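Vullar hand gripper, ridged pads: review after a month of pick-and-place recording

July 1, 2024

We bought a pair of Vullar hand grippers in June to replace the Cutmont units we had used since last year. The Cutmont grippers did what we asked of them, but the smooth pads wore down fast and we were tired of gluing new ones on. The Vullar uses ridged pads held on a plastic arm with screws, so a worn pad can be swapped at the bench.

Setup was simple. Each unit comes assembled apart from the camera bracket. The bracket went on in 10 minutes with the supplied hex key. Pairing with the recorder took longer. The left unit dropped off 3 times on the first evening, and a firmware update fixed it. The update page is hard to find and the manual does not mention it.

We tested mostly with household items on soft surfaces, sorting from a pile into a container. Soft surfaces are where the Cutmont pads gave us the most trouble, as the tips tend to push into the cloth and drag it along.

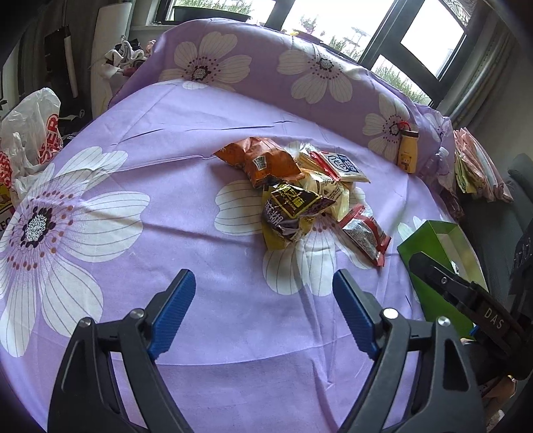 Snack packets are a good test for pads. The film is thin and slick, and there is air inside, so a packet changes shape when you squeeze it. With the ridged pads we could take a packet by its crimped edge and keep hold of it with a light squeeze. The smooth pads needed a firmer one. Flat wrappers lying under other wrappers are still a problem. The tips are too thick to slide under them, and the best method we found is to pinch a corner from above.

The camera view is wide, and both open jaws stay visible at the bottom of it. This is better than the Cutmont, where the jaws covered too much of the work. Bright windows are handled well enough, though dark parts near the edges lose detail.

By the end of the month we had 2177 recordings. One screw had worked loose – thread lock cured that – and the pads showed light wear at the tips.

Good points: pads that can be replaced, a clear view of the work, a smooth trigger.

Bad points: thick tips, poor manual, and the grip gets tiring in long sessions. The spare pad set has only 2 pads in it, and we would have liked more for the price.

We are keeping both units and have ordered more pads.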